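3.2 The sorting bench and its bins

We spent longer over the bench than we had expected to, and we are glad of it, for a good deal of what our sorters told us in the interviews came back sooner or later to where their bins stood. The Huaranga workshop had grown up piecemeal over the years, with tables brought in as they were needed, and when Deisy Henao first asked people to sketch their own working place from memory, nearly all of them drew the bins first and the belt second. We took this as a hint and planned the bench in the same order.

The belt itself is a plain green one, wide enough for the larger Plavton parts to lie flat, and it runs between aluminum-coloured side rails at a height settled by trial with the shorter and taller members of the group. Green was chosen over black after a week of comparing the two - the grey parts stood out better against it, and people said their eyes felt less tired by the afternoon.
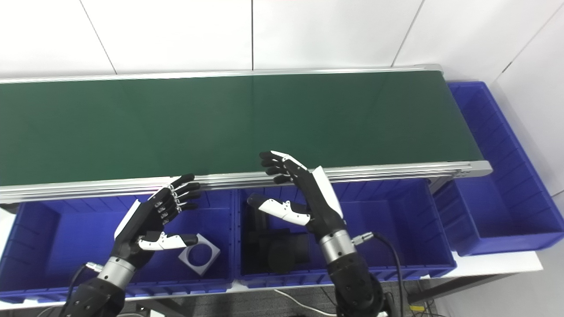 Figure 4. The belt and the three blue bins, with one grey part in the left bin.

Two of the bins stand side by side along the front of the belt, and the third is set back beyond its end. We had at first wanted all three in one straight row, which looked tidier on paper, but Mostafa Cherkaoui pointed out quite early on that the third bin would be used far less than the others and could very well live round the corner. Parts that pass inspection go to the left, parts wanting a second look go to the middle, and the last bin takes whatever belongs to another order altogether. The bins are all of one colour, and we did wonder whether this would lead to muddles. In the first trial, with 422 parts sorted, it seemed to matter very little, as people went by place and hardly looked at the bin at all.

What they did mind was the noise. A square part dropped from the height of the rail lands with a good sharp knock, and over a run of 600 parts this became the thing most often grumbled about, well ahead of the standing. We tried a felt lining for the second trial of 525 parts, and the grumbling eased a little, though the felt slid about and had to be straightened between runs. We come back to linings in Section 5.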